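Tapio Eskola drafts the acceptance rules that Comura applies to robot arms before they leave its Orkcombe site. The current set took effect in January and runs to five sections. Most of it concerns what must be recorded before a program is released.

"The old document told you to test thoroughly," Eskola says. "You can't audit that word."

Each pick routine must now complete 400 simulated cycles under one fixed version of the software. Any change to grip force or approach speed voids the result — the count goes back to zero.
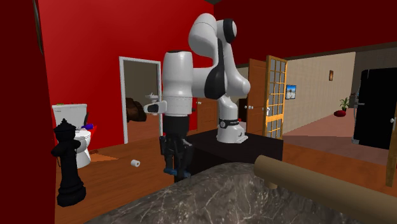

Who signs off a program once the cycles are complete?

Two engineers, neither of whom wrote it. "The author can attend, but the author doesn't sign," Eskola says.

Failed cycles stay in the log with their settings. Comura's file for the Limach line holds 2,761 entries, and Eskola wants the same labelling adopted at Sarantis before the next revision.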